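**Progress report to the Bensaid fund, 8 June 2024**
Prepared by Youssra Ezzat, Uredwood kitchen and pantry program

Dear Mr. Bouzid,

I send you the report for the second part of the grant. From the 3,444 that we received, we have spent 1,960. The biggest cost was the shelves from Prenetti, which arrived late but complete. The rest of the money stays for the cold storage and for the labels.

The sorting of fruit is now organized by color of bin. Before January, all the fruit went in the same boxes and the soft pieces damaged the good ones. Now each kind has its own plastic bin, and Karim Sqalli has written the rules on one page for the new people. Apples are placed first on the table, with space between them, and checked on all sides before they go in a bin.
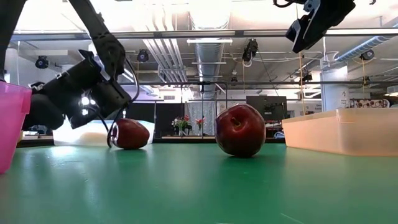

Which fruit do we still lose the most? Pears, as they become soft very quickly and we have no cold room until the second refrigerator is installed.

Bouchra Tahiri has trained 5 people for the sorting. Two of them can already work alone. Hatem Cherkaoui is still looking for bins with lids — the ones we have are good for the table, but they are not practical for the van.

We had one difficulty with Onow, our supplier of labels. The first 100 labels did not stick well on plastic, and they agreed to replace them without cost. We are waiting for the new ones.

For the next period we ask to move a small part of the label budget to the lids. Please tell us if you need this request in a separate letter.

With respect,
Youssra Ezzat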